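Plokidell trade preview: is the printed surface worth the money?

Tuesday, February 28, 2023

I went to the Plokidell preview with one question, and I had it written on the back of my train ticket. Why does every supplier of tabletops and wipe-clean coverings want to sell me flowers this year? We refit tea rooms and small cafés, and for the past two seasons plain white has done us no harm at all.

The doors opened late and the coffee was poor. There were 76 stands on the plan, though a fair few had a banner and no staff. The Rimance stand had the biggest crowd, mostly because it had chairs. Their line is a vinyl covering sold by the roll, and the brochure promises 2000 wipes before the print starts to fade. I asked what counts as a wipe. With which cleaner, and how hard? The answer was that it depends.
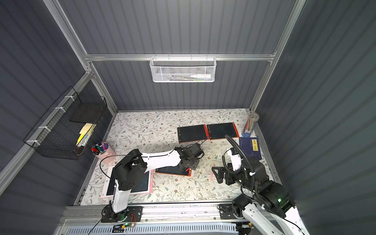 It always depends. I asked the same thing two stands along and was handed a tote bag. My own test is a dull one: a teaspoon of strong tea, a blob of mustard, leave them through lunch and see what comes off with a damp cloth. Only one exhibitor was willing to let me try it, and they wanted me to use their cloth.

After lunch came the talk on pattern, which I had half hoped to miss. The argument was that a busy print hides crumbs and rings, so tables look cleaner for longer between customers. I can believe it. I can also believe that staff wipe what they can see, and that a table which hides its dirt gets wiped less.

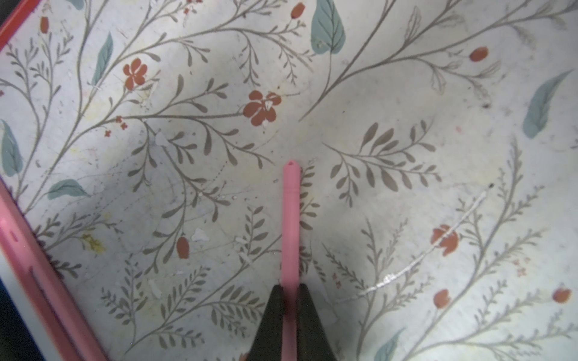
Small botanical prints are the ones being pushed hardest. The samples all have the same idea behind them, thin stems and leaves on a pale ground, and from across a room they are pretty enough. What they don't do is hide wear. The off-white surface with the terracotta-red flowers has scuffs and scratches on it, and yellowish smudges too, and the pattern does nothing to draw the eye away from them. A darker ground might cope better, but dark grounds show flour.

Sjögren takes a different line and sells a stiffer board with the print sealed under a top coat. Price per table came out well above what we pay now, and the minimum order is 1263 euros before delivery. 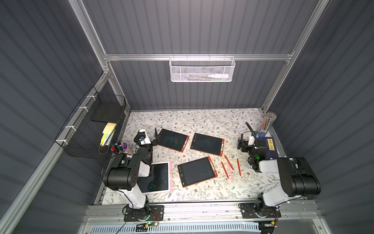 Delivery is extra and quoted on request. I requested, and was told someone would ring in April. The edge finish is better than Rimance's, I will give them that, and the corners on the sample didn't lift when I picked at them for the length of a sales pitch.

Helumier had the cheapest range and the vaguest guarantee: seven years, excluding heat, stains and "unusual use". In a café I am not sure what is left.

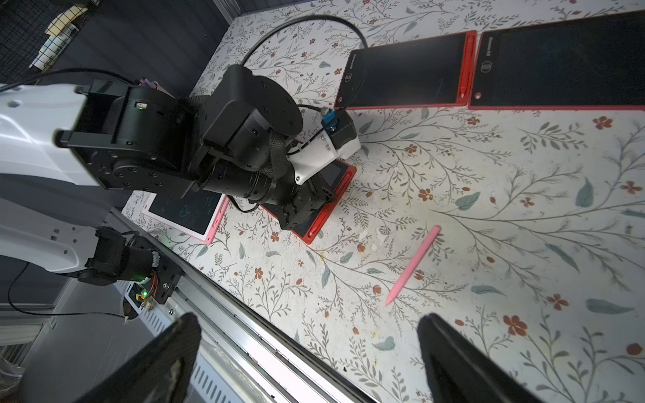 Rust-red flowers and sage leaves on a cream ground.

I came away with nine samples and no orders. Two of them are going on our worst table, the one by the kitchen door, and I'll look at them again after Easter.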